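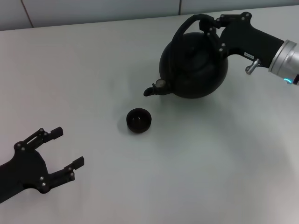
2023-03-26
By Vsevolod Harasym

Dear list,

In the earlier message Tamara Fedoruk asked:

> Has anyone tried the Vilto trial package for two arms?
> We must decide before May, and their brochure
> says very little about pouring.

We have had the package for 3 weeks, so I can answer a part of this. Our task is tea service: one arm takes the teapot by the high handle, and the pot must come over a small cup. 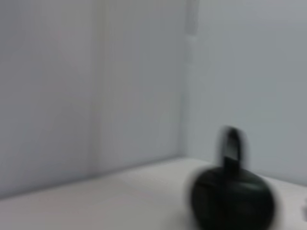 The wrist cameras are included in the price. Their pictures become soft when the arm moves fast, and I advise you to ask Vilto for the slower motion profile from the first day. It is not the default setting and the manual mentions it only in the appendix.

The grippers are good for a thin handle. I was less satisfied with the teaching software. If you move the pot to a new place on the table, you must often record the grasp again. Vilto promises to improve this, but I would not pay for a promise. 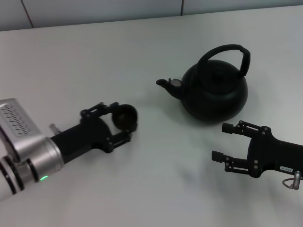

The trial license permits 1000 recorded runs. We have used 194 of them, and this was enough to form an opinion. Support answered both of my letters in 2 days, politely and with useful files attached.

I did not compare with the Rondley kit, which is cheaper but comes with only one arm. For our task I would choose Vilto again, with a written agreement about software updates.
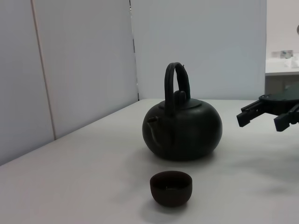 Degefa replied that the update agreement should also name the wrist cameras, as in his contract they were treated as a separate product and he had to order their new driver himself.

I will ask Vilto about this point and write to the list when I have their answer.

With respect,
Vsevolod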